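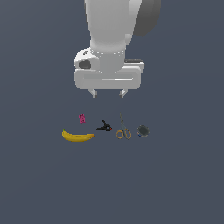
The arm in Tridon with the banana, the clamp, the scissors and the rest

April, late, should be asleep

Home from the Likeck open day and my feet hurt and I've eaten nothing since a granola bar on the bus, but I want to get this down while it's fresh because I had such a good time. I've had the flyer on the fridge for weeks. Part of me thought I'd get there and it would be a lobby with a slide show and a bowl of mints. There was a bowl of mints. The rest was great.

They're in the old Clumurel building, past the tire place, and I walked by the door twice. Got my sticker badge, number 121, and a young woman at the desk told me to start upstairs before it filled up. Good advice! By the time I came back down the stairs were packed with families and one very patient grandfather carrying two scooters.

Upstairs is the simulation room. They have a program called Tridon, where the robot arm and everything it's supposed to handle exist only on the computer, and they can try out whatever they want in there before a real arm has to do it. They had it up on a big screen with folding chairs in front. I sat in the first row like the teacher's pet I never was in school.

It was all so ordinary, which I loved. I had pictured car parts or mystery gray cubes. They had a banana! A banana and a black spring clamp just like the ones in my garage, scissors with orange-yellow handles, a little pink thing with markings on it and a dark round thing I kept wanting to call a jar lid. All of it laid out on plain blue-gray with nothing else around, and this big white arm coming down over it with its two short fingers. The man giving the talk said they like household stuff because people bring their own ideas to it. Everybody in the room knew how they'd pick up a banana, so everybody had an opinion on how the robot should. He was right, we were a very noisy audience.

He asked us which one we thought would be the most trouble. The kids all yelled banana. I said the clamp (quietly, but I said it) and a woman behind me said scissors. He told us the scissors give them fits. They're flat, so there isn't much to get hold of, and where you grab them changes everything, because if you take them by one handle they can swing open or tip. The clamp is a pain too, he said, with arms going every which way. So I was half right and I'm counting it. The banana he called "friendly." I'm going to think about that every morning at breakfast now.

Then he talked about how many times they run it. The scissors exercise they'd done 1,446 times in the current round, and 1,150 of those counted as good, where good means up off the surface, held, and set back down without dropping. I wrote both numbers on the back of my flyer so I'd get them right. Someone asked if that was a good score and he made a face and said it was a better score than last winter. I liked him for that. He also said the failures are what they sit and watch over and over, like a football team, and he played us a few of the bad ones. In one the arm came down, closed on nothing at all, and rose back up with its fingers shut, looking so pleased with itself. The whole room laughed. I laughed until I had to take off my glasses.

A boy of maybe seven wanted to know if the robot gets tired. No, but the computer gets hot, and there's a fan. Next hand up was his sister asking if the banana gets rotten in there. No! Same banana forever. She thought that was disgusting. 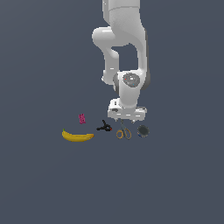

I asked my question too, after waiting for all the kids to finish. I wanted to know how the arm decides where to put its fingers, if it looks at the whole thing first or only the part it's going for. He said they've tried it different ways. The version he was showing us makes a kind of guess from the view it has, moves closer, and then guesses again when it's near, and it can change its mind on the way down. I said that's how I thread a needle. He said he might steal that. I was far too proud of this and told the bus driver.

The thing I hadn't thought about at all is how much of the work goes into getting the wrist where it needs to be. I'd been watching the fingers because that's where the excitement is, but he told us to ignore the fingers for one whole try and watch the joints farther up. So we did. The elbow folds and the wrist turns, and everything up there is swinging around so that the gripper can come down straight. I tried it at the kitchen counter just now with my own scissors. Reach for them and watch your elbow. Mine goes all over the place! Fifty-odd years with this elbow and I never once looked at what it does.

Downstairs after that, to the demonstration with the real arm, which they run in groups of 12, so there was a line. I got talking with a retired machinist who had come over from Rivera on two buses. He didn't think much of the simulator. His view is that a thing isn't a tool until it can pinch you. But he got very quiet once we were inside and the arm started up, and then he asked better questions than anyone, all about the gearing and what happens when it wears. The woman running it ended up talking mostly to him and I didn't mind a bit, though I followed maybe half.

It's slower than I expected. It's quieter too. There's a hum and then a little tick when the gripper closes. They had it moving foam blocks from one tray to another and on the third one it missed, waited, and had another go, and the group cheered. I cheered. I would not have believed this morning that I would cheer for a foam block.

You could have a turn steering it yourself with a handheld control and I did! Terrible. I knocked the block over on the first try and on the second I went down beside it. It's hard to judge how far away things are when you're looking from the side, and you have to go slower than you want to. The girl after me, ten years old if that, picked hers up the first time and handed the control back as if it was nothing. The woman running it said the kids are always better, and that she herself was awful for a month when she started. Whether or not that's true it was kind.

I wish they'd had more places to sit. And the coffee ran out before two, and the sign for the restrooms sent everyone into a supply closet, me included. I put both on the comment card, plus a long paragraph about how much I liked the upstairs talk, which went around the edge of the card and onto the back.

Things to remember:
They do it again in the fall, and there's a sign-up sheet for an evening class on how to use Tridon. I put my name down. I don't know what I'm thinking, I can barely run the printer, but the sheet said beginners and I am surely that.
Ask at the library about the book the talk man had on his desk, blue cover, something with "grasping" in the title.
Machinist said to oil the clamp in the garage, he could tell from how I described it that it was sticking. Light oil, and not much.
Buy bananas.

Bus home was slow and I stood most of the way, holding the pole, looking at my hand on it. Four fingers one way and a thumb the other and I hadn't planned any of it. Then the driver braked and I nearly went into a lady's lap.

Dishes can wait. Going to bed.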